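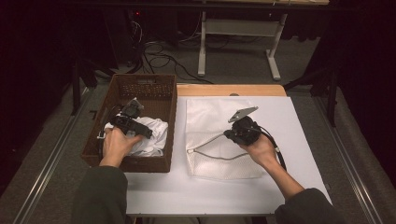
Basket on the left, mesh bag on the right, one handheld device in each hand.

Left device keeps losing its place near the basket — mount, cable or me?

Posted by narnik_bench in Setup and Repair

I look after one collection cell at a small shop. Two handheld grippers, one table with a white board on top, and a laundry task: white cloth, wicker basket, zippered mesh bag. The person holds the devices and does the task, the software tracks where each one went, and later a robot arm is supposed to learn manners from it. So far the arm has learned that the basket is a place of mystery.

The right device is fine. The left one drifts whenever it goes down inside the basket, and when it comes back up the log says it's a hand's width from where it really is. Out of 1723 takes since June, 159 got thrown out by the checker, and almost all of those are left side, basket part.

What I've tried so far:

Swapped the left and right devices. The drift stayed on the left.
Swapped the cables. Same.
Recalibrated both on the Dererden plate. Same, but I felt productive.
Tightened the flat bracket on top of the left one. It was already tight. It is now very tight.

The cable on the left runs down the inside edge of the basket when you reach in. Could it be tugging? I'd like to fix this before I start on the towel task, which has 3672 takes planned and will, I assume, be the end of me.

Software is Shakya, the version before the one that moved all the menus.

3 replies

parkovside_tech

You did the useful test already. The fault stayed on the left when the device and the cable both moved, so stop taking the devices apart and look at what's left over: the basket, the cable route and the left side of the tracking.

I'd go in this order.

Take the basket off the table and run ten takes where the left hand dips to the same height over bare board. If the drift goes away, it's the basket. Wicker is a repeating pattern and the wall is very close to the device when you're down in there. If your tracking works from a camera on the device, it's staring at weave and guessing. If it works from markers seen from outside, the basket wall is hiding them. Either way the cure is similar: get a lower basket, or turn this one so the side with the handle opening isn't the one you reach across.

Then the cable. Don't let it go into the basket at all. Bring it back along the forearm, one soft strap at the wrist and one near the elbow, with enough slack that you can turn your hand palm up without feeling it. If it can catch on the rim, it will, and always on take 40 of 41.

Last, check the floor. Any stand or rail near the table that can be kicked should have tape on the floor at its feet, so you can tell if it has walked. Ours had moved by a thumb's width and I blamed the firmware for a month.

Please back off that bracket screw a little. Very tight is how you get a bent bracket, and then you'll have two problems that look like one.

mostly_harmless_wiring

try a better cable

also update Shakya, the new menus aren't that bad

cell_four_nights

Agree with the first reply, mostly. I'd add that a loose cloth makes this worse. When it's bunched up under the device you end up pushing down into it, and the tip stops while your wrist keeps going. That small twist is enough to upset a calibration that was only just good to begin with. We tell people to pinch the cloth from the top and lift, no digging.

For the mesh bag, open the zipper before the take starts, unless the zipper is part of the task. Ours was, for two weeks. The pull tab is tiny, the grippers aren't, and I don't want to talk about it.

Don't bother with a better cable. I have a drawer of better cables.

On the 159 bad takes: check whether the checker compares the start pose with the end pose. Ours did, and people were setting the left device down wherever they liked when they finished, so good takes were failing too. We put down two tape outlines on the board and the pile shrank a fair bit by lunch.

narnik_bench

Ran the no-basket test. Ten clean takes, so it's the basket. I turned it a quarter and strapped the cable to my forearm, and the drift is down to something the checker will put up with, though it still sulks if I go right into the corner. Lower basket is on order.

Bracket screw backed off half a turn. It made a noise. Tape outlines tomorrow.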